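Subject: Re: [Dunmore Sewing List] washing printed cotton before cutting?

On Friday the Lullow group wrote:

> Dear all, we are starting cushion covers in June and some of our
> members say that prewashing is a waste of time. The shop in Gangate
> told us its cotton does not shrink. Is there a rule? Also, one of us
> has a dark red print and is afraid that it will run on the white
> lining. Thank you for any advice.

Hello to the Lullow group and to everybody,

I have made covers for many years, first in my own country and now in Dunmore, so I will try to answer. Please excuse my English where it is stiff.

I do not believe there is one rule. For a wall hanging which will never see water, I do not prewash. For a cushion cover I always do, also when the shop promises that it is not necessary. A shop can only repeat what is written on the roll, and the roll often says nothing about the second or third wash.

My advice is to make a small test first. Cut a square of 25 cm, draw round it on paper, and wash it the same way you will wash the finished cover. Let it dry, iron it and put it back on the drawing. My last piece had become 7 mm shorter along the length, and almost nothing across. On a small pocket I would forget this, but on a long cushion the zip will begin to make waves.

Then, the order in which I work:

1. Sew a zigzag along the two cut ends before washing. If you leave them raw, the threads make a knot in the machine and you lose a strip of good cloth on each side.

2. Wash at the temperature you will use later. I take 40 for most prints and 60 only for plain white cotton. Do not use softener, it leaves the cloth slippery under the foot.

3. Dry it flat or over a wide rail, and iron while it is still a little damp. Fold it with the print to the outside, so that you find the right piece in the cupboard without opening everything. Bright florals are easy to find like this.

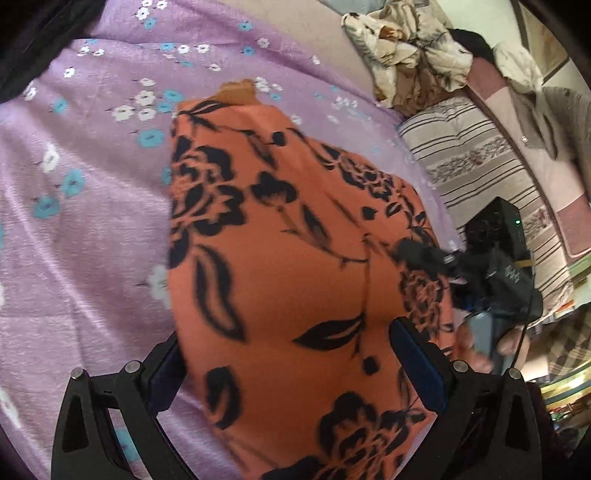

4. Cut only when the cloth is fully cool and has rested. I leave mine until the next morning — my neighbour laughs at this, but my corners are square.

About the dark red: put a scrap in a glass of warm water with one drop of washing liquid and wait 5 minutes. If the water turns pink, wash the whole piece alone and repeat the glass. I once had a red from the Udo market which was still giving colour after many washes, and I used it in the end for a bag without lining. Vinegar did not help me, although my aunt swore by it. Maybe other members had better luck.

One question back to you: will the lining also be cotton? If yes, please wash it too. A cover where only the outside was washed can pull inwards at the seams later, and this is difficult to repair.

With friendly greetings from Dunmore

_______________________________________________

Recent messages on this list
Zips for long cushions, metal or plastic?
Gangate fabric swap, tables and parking
Re: Re: my bobbin thread makes loops
Wanted: old buttons, any size

This archive uses cookies to remember your reading settings. Accept | Settings

Dunmore Sewing List | Contact the list owner | Unsubscribe | Back to top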